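Running a bathroom demonstration at an open day

These notes cover the counter-tidying demonstration as we run it at Sallholm. They assume the robot is already commissioned and that two people are present: an operator and a host who talks to visitors. Siyabonga Hlongwane wrote the original procedure; Mikkel Hjaltadóttir revised it in May.

Before the doors open

Charge the robot overnight. Check the battery at 8 and swap it if it reads under 48 per cent. Walk the robot in with both arms folded, then stop it facing the basin.

Close the toilet lid. Move any loose cable away from the robot's base – a caught lead will end the session.

Setting the counter

Put out a few light toiletries, tubes and flat packets for preference. Leave a clear gap between items so that the fingers can close without touching a neighbour. Lay some tubes at an angle to the front edge. Visitors learn more from a wrist turning to meet a tube than from a straight pick.

Starting the arms

Raise both arms slowly with the grippers open. Keep the fingers above the rim of the basin until the operator confirms control.

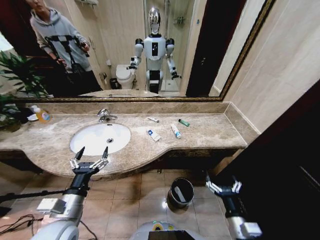
Set arm speed to 26 per cent for the first run. Pick from the front of the counter first, then work towards the mirror. If a grasp fails, open the gripper, back off and try again, up to 3 times. After that the host should move the item by hand and carry on.

Mirrors can upset the depth readings. Mask the glass region in Kiltisis before the first group, and repeat this if the robot is moved.

Between groups

Fold the arms, reset the counter and note failed grasps in the log. On Saturday sessions, allow extra time for questions.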